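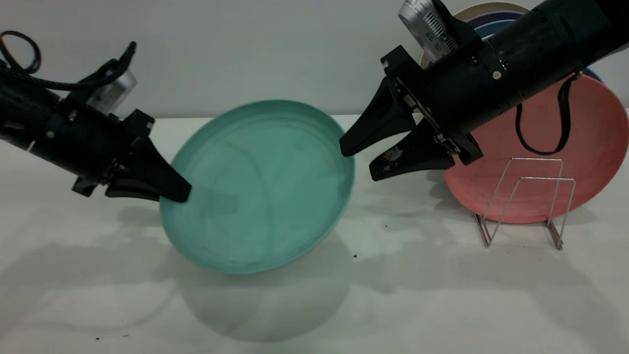
Two-armed plate handling in our wash-up: what happens to the people on that shift?

Posted in Work and Workplace > Kitchens and Catering

I work in the wash-up at a staff canteen. We do breakfast and lunch for a big office site, and the contract is held by Kocsis. In March our manager told us that the company is going to put in a robot station for racking plates. It has two arms and it takes a plate and stands it in a rack, either to dry or ready for the next service. The picture is of the arms with one of the coloured plates, and there are more in the rack next to it. The supplier is called Nolby.

At the moment there are 15 of us across the kitchen and the wash-up. Two of us are on plates for the whole of lunch. I have been told no jobs are going, but I have also been told my "role will be refreshed" and I can't get anyone to say what that means. I am not against the thing. My wrists are bad by the end of the week and I would be glad to do less lifting. I would like to know from people who have worked with one:

Did your hours change?
Who deals with it when it drops something or stops?
Were you asked to learn anything, and were you paid for the time?
Is it quicker than a person? Our lunch comes back in one lump between half twelve and half one.

We have a meeting coming up and I want to go in with the right questions.

Posted by brackwater

rinse_and_repeat wrote:

I'm a shift lead in a hospital staff restaurant and we have had a two-arm station from Vekura in our wash-up for a bit over a year. Taking your points in order.

Hours. Mine stayed the same. Two people on the late shift had their finish brought forward by half an hour, and they lost that pay until the union rep got it put back. It was done through the rota and there was no letter. So ask for it in writing that contracted hours stay as they are, and ask how long that promise lasts. Ours was for one year, and I only found that out when the year was nearly up.

Stoppages. This is the part that changed the work most. Before, you had your own pace and your own stack. Now one person is "on the station" and the others do pans, trays, cutlery and anything that isn't a flat plate. The person on the station feeds it, clears it and resets it when it stops. Ours stopped a lot in the first few weeks. A plate would go in at the wrong angle, or it would pick up one that still had food stuck on it, and someone would have to walk over. If you are that person you can't really start another job, because you are going to be called back. Some people like it because it's lighter. I find it more tiring in a different way. I go home with a headache and my back is fine.

What we did in the end was swap every 60 minutes. Management wanted one trained person per shift and we said no, everyone gets trained and everyone takes a turn. I would push for that. If only one of you knows how to reset it, that person never gets a proper break, and they get the blame as well.

Training. We had two sessions. The first was in paid time and the second was meant to be a video at home. We refused the video and it was moved into the shift. Training your employer requires you to do should be on the clock, so don't be shy about asking.

Speed. A good plate hand is faster than ours. It takes hold with both arms and tips the plate up on its edge before it goes in the rack, and it does that at the same pace at the start of lunch as at the end. Over a whole shift it comes out fairly even. In your hour of rush it will not keep up by itself, and you need to know who is expected to make up the difference. At our place it was agreed that a second person comes over to rack by hand at a separate bench. The machine carries on with its own pile.

Things I would ask at your meeting:

What does "refreshed" mean? Ask for the new job description before you agree to anything.
Does the grade change if you are now resetting a machine? Ours went up one point after a lot of asking.
Where is the stop button and can everybody reach it from where they stand?
Who cleans it? We ended up wiping down the grippers and the rack at close, and no time had been allowed for that. Work out how long it takes and get it on the rota.
If there are cameras on the arms, what is kept and who can look at it? Ours are pointed at the plates, but they pick up hands as well. We got a line in the site policy saying footage can't be used for discipline.
Who counts breakages? Our manager had a sheet for the machine's and a sheet for ours, and they were being compared. I'd want to know before it starts.

One more. Ask for a review after the first couple of months with someone from the wash-up in the room. The people who chose ours had never done a lunch service. The rack was put at a height that was right for the arms and too low for us to empty, and it took ages to get a simple platform made so we could lift the full racks off without bending.

oldpotwash wrote:

They said no jobs going at my last place too. Nobody was sacked but when people left they weren't replaced, and we went from four to 2 on evenings. Keep an eye on that. Can't help with the technical side.

tillyard_catering wrote:

Coming at this from the other side, as I manage three small sites for Allavora and I have sat in on a couple of trials.

I agree with most of the long reply. Where I'd differ is on the rotation. Swapping every hour was too often for my team. They said they were only just getting settled when it was time to move, and the handover got muddled. They chose to split the shift in half, and that has worked. I would let the people doing the job decide and not have it fixed by a manager or by the supplier.

On "refreshed", I can tell you what it usually means from my end, which is that someone above your manager has used the word and your manager doesn't know either. It may be harmless. But the manager can go and find out, and a question put in writing before the meeting is more likely to get a proper reply than one asked on the day.

Do mention your wrists, and do it now. If it is recorded before the change, it is much easier to have your duties looked at. In one of our trials the plates were taken care of and the heavy pans all fell to the same two people, and one of them went off with a bad shoulder. The total lifting had gone down and hers had gone up. Ask for the manual handling assessment to be done again once the station is in, for every job in the wash-up.

Also check what plates they intend to use. We have three sorts across our sites, and the supplier for our trial would only support one of them. The others still had to be racked by hand, so the saving on paper was a good deal bigger than the real one. Your manager may not have asked.

brackwater replied:

Thanks all, that is more than I've had from work. I have sent an email asking for the job description and who does the cleaning at close. I hadn't thought about the pans at all. I do most of them already on the days we are short. Will ask about the handling assessment as well and put the answers on here after the meeting.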